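2019-01-05

Saturday, and I had the lab to myself until lunch. Best kind of day! I wanted to get the new pose estimator talking to the planner before Alper comes back, and by two o'clock it was.

What changed: the old code in Urkside looked for the whole case and worked out every other position from the CAD model. Fine for a case that sits exactly where you think it does, hopeless for ours, which moves a little every time anyone leans on the table. Now it finds the case first, then looks again in a small window for the socket and fits that separately. Two stages, 68 milliseconds for the pair. I ran it over 564 saved views last night while I slept and the bad fits were nearly all glare off the power supply. Elibariki guessed that back in October and I told him it was the cables. I owe him a coffee.

The parts fixture gets its own frame now too, so the planner stops assuming the fixture and the computer move together. Such a small change, and it cleared up more than 3 open bugs (I stopped counting when I got to the ones I'd filed twice). 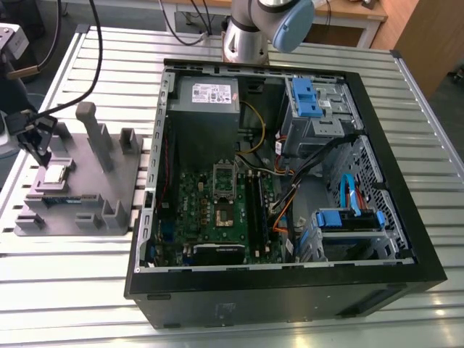 Afternoon, planner

Started with the two arms sharing the space over the table. The left one works above the fixture, the other comes down over the back edge of the case, and until today I kept them apart with a wall in the config file that I'd placed by eye. Replaced it with proper swept volumes and the wall is gone. Deleting that line felt wonderful.

The socket frame is up in the collision model now as well. I'd been treating the board as a flat plate, which is silly when there are memory slots standing right beside the socket. The new approach path comes in steeper and looks so much calmer in the viewer — no more of that odd sideways wiggle at the end.

Still to do: the cables. I have them as one fat box running from the drive cage toward the middle, and the planner hates it. Nafula thinks a chain of capsules would be enough. Try that Monday, and ask Pierina whether the force threshold lives in Cakari or in our own node, I can never remember.

Pushed everything at six. Walked home still thinking about capsules.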